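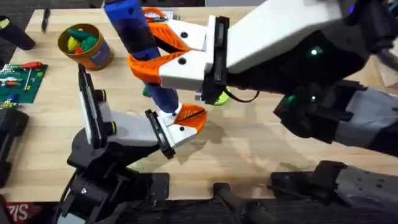
Home Programs Publications Newsroom Contact

4 min read
182 shares

Wasberg Library Extends Its Evening Hours

When the Wasberg Public Library closed its Vesik Street branch for repairs last winter, its director expected complaints about parking. The letters that arrived were mostly about the hours.

"People told us that they finished work at six and we locked the doors at six," the director said in an interview at the main building. "We had kept that schedule for years and had never asked whether it suited anyone."

The branch reopened in March and now stays open until nine in the evening. In its first season under the new schedule, it recorded 2,474 visits after six o'clock. The director described the figure as encouraging but noted that it includes those who come only to return books.

The additional hours are paid for in part by the Chan Fund, which supports reading programs across the county. The grant covers staff wages and heating. It does not cover new books, and the director was frank about the effect on the shelves.

"We bought 900 titles the year before the repairs and 300 this year," the director said. "Readers have noticed, particularly those who follow a series."

To ease the shortage, the library has arranged a weekly exchange with the town of Tunavwood. Requests placed by noon are generally filled within the week — large-print editions take longer.

Asked whether the late hours would continue, the director said that the grant runs through December and that an application for renewal has been submitted. The main building will keep its present schedule until a decision is received.

6 comments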